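How to Wash, Dry and Store Reusable Cleaning Cloths

By Mirjam Tanner
Last updated: Tue 30 January

Cleaning cloths fail for three main reasons: residue left in the fibers, heat damage in the dryer, and storage before they are fully dry. This page covers a routine for household cloths that avoids all of them. It applies to woven cotton, knitted microfiber, cellulose sponge cloth and the heavier grades of nonwoven wipe that are sold as washable. It does not cover mop heads, chamois leather or cloths that have been used with solvents.

What you need

A washing machine with a selectable temperature
Liquid detergent without fabric softener
Citric acid powder, or plain white vinegar
A mesh laundry bag
A line, rack or rail with space between hanging points
A lidded bucket or bin for used cloths
A permanent laundry marker

Step 1. Sort by material

Check the label if there is one. If it has been cut off, use the touch test. Microfiber catches on dry skin. Cotton does not, and it wrinkles when squeezed in the fist. Cellulose is stiff when dry and soft when wet. Nonwoven cloth has no visible thread; it may have a pattern of small holes or dots pressed into it, and it tears more easily in one direction than in the other.

Keep microfiber away from cotton in the wash. Cotton sheds lint, and split microfiber holds on to it. Once lint has worked its way into the loops, a second wash will not remove much of it. Shaking the cloth out when dry and going over it with a stiff nylon brush gives better results.

Step 2. Sort by use

Assign one color to each area and keep to it. A common split is blue for kitchen surfaces, yellow for bathroom fixtures, red for the toilet and green for glass. The choice of colors does not matter. What matters is that a cloth never moves from a dirtier area to a cleaner one. Demote old cloths in one direction only: glass, then kitchen, then bathroom, then floor, then trash. 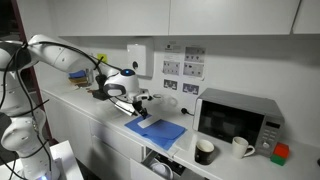
Mark demoted cloths with a single stroke of laundry marker in one corner. Two strokes means floor use. Cutting a corner off also works for nonwoven cloth, but cotton and microfiber will fray from the cut unless the edge is sealed or stitched.

Step 3. Rinse before storing for the wash

Rinse each cloth under running water directly after use and wring it out. Open it flat and hang it over the edge of the bucket. Do not drop wet cloths into a closed hamper. The sour smell that people blame on old cloths develops during this stage, and it is much harder to remove than to prevent.

Cloths that have picked up grease need a drop of dish soap worked in by hand first. Leave the soap for a few minutes, then rinse until no foam comes out. Foam carried into the machine interferes with the rinse cycle, and front loaders may add extra water or stop with a fault code.

Step 4. Wash

Load the machine no more than two-thirds full. Cloths are small and pack together, so a full drum leaves the center of the load badly rinsed.

Microfiber: 60 °C maximum, liquid detergent, half the usual dose. No softener, no bleach.

Woven cotton: 60 °C for normal use. Floor and toilet cloths can be washed hotter if the label permits it. Oxygen bleach is acceptable on white cotton.

Cellulose: 60 °C, in the mesh bag. Expect shrinkage on the first wash.

Washable nonwoven: 40 °C, in the mesh bag, gentle spin. These cloths have a limited life and should be checked against the light after each wash. Discard them when thin patches appear.

Use liquid detergent for everything on this list. Powder can leave undissolved grains in short cycles, and grains trapped in a cloth can scratch glass and glossy plastic.

Step 5. Remove mineral and detergent residue

A cloth that feels slick when wet, or that pushes water around without taking it up, has residue in it. Dissolve two level tablespoons of citric acid in a gallon of cool water. Soak the cloths for an hour, rinse them twice, then run them through a normal wash with no detergent.

Do not combine this step with chlorine bleach, either in the bucket or in the machine. Acid and chlorine bleach release a toxic gas.

In hard-water areas, repeat the soak every month. In soft-water areas, twice a year is enough. Marlies Brunner, who tested the first version of this routine in a house with very hard well water, found that halving the detergent and adding a second rinse let her stretch the interval from four weeks to nine.

Step 6. Dry

Air drying is preferred for all four materials. Shake each cloth once, pull it square and hang it from one edge, not folded over the line. Folding doubles the thickness at the top and leaves a damp band that takes several hours longer to dry.

Space the cloths at least an inch apart. If they have to overlap, put the thinnest ones together. Turn cotton cloths once after the first few hours.
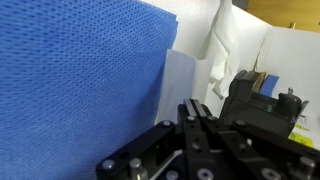
If a tumble dryer is used, set it to low heat and remove microfiber while it is barely dry. The fibers are polyester and polyamide, and high heat can fuse the split ends. The cloth looks unchanged afterward but loses most of its pickup. Dryer sheets leave a waxy coating and should be kept out of the load. Cellulose should not be tumble dried.

To test for dryness, fold the cloth in four and press it against the inside of the wrist for a few seconds. If it feels cool, it is still damp. Seams and hems are the last part to dry, so test there.

Step 7. Fold and store

Fold square cloths in half, then in half again. This gives eight clean faces in use: work with one quarter-face until it is dirty, refold, and continue. Fold rectangular cloths in thirds along the long side first.

Store them upright in a shallow drawer or open box, grouped by color, with the folded edge up. A stack laid flat tends to be used from the top, so the same few cloths wear out early. Put newly washed cloths at the back and take from the front.

Keep cloths away from the cabinet under the sink unless it is known to be dry. A slow leak at a trap or supply valve can raise the humidity in there without leaving visible water.

Troubleshooting

Cloth leaves streaks on glass. Residue, or lint from a mixed load. Do Step 5, then brush. If streaks remain, check the glass cleaner before discarding the cloth.

Cloth smells when wet but not when dry. Bacteria have survived the wash. Soak white cotton in oxygen bleach. For microfiber, wash at 60 °C with a longer program and dry the same day. Also clean the door seal and the detergent drawer of the machine.

Cloth is stiff after air drying. Normal for cellulose. In cotton, it points to hard water or too much detergent.

Color transfer onto light surfaces. Wash new dark cloths separately until the rinse water runs clear.

Replacement

Replace kitchen cloths when the hem opens, when the center is visibly thinner than the edge, or when the smell returns within a day of washing. Microfiber used daily should be tested now and then: place a teaspoon of water on a smooth counter and draw the cloth across it once. A sound cloth leaves no beads.

Changes to this page

The nonwoven section was added after a question from Vinzenz Bühler. The wash temperature for cellulose was corrected in April; the earlier version gave the figure for cotton floor cloths.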